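**Wicker basket on a white table – how do I clean the weave?**

**clavden_kitchen** – 9/3/22

I've got one of those rectangular brown wicker baskets that lives on the kitchen table full of whatever needs eating. The top wipes off fine but crumbs get down between the strands and I can't get them out. Tried a damp cloth twice and all it did was push them in deeper. Also, is it OK to get it wet?
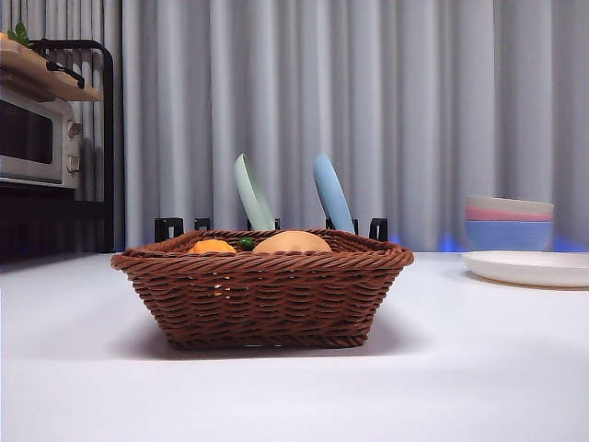

*The basket in its usual spot, dish rack behind it.*

I'd like to keep it next to the rack if I can, counter space is tight!

**Hung740**

Dry first, always. Tip it out, turn it over and smack the bottom over the sink, then go along the rows with an old toothbrush. Vacuum with the brush thing on after that. If it's still grubby, 2 drops of dish soap in warm water, barely damp brush, then leave it upside down on a towel overnight. Don't soak it – I did that to one and the base went wavy.

**zenville_mom**

line it with a dish towel, wash the towel. done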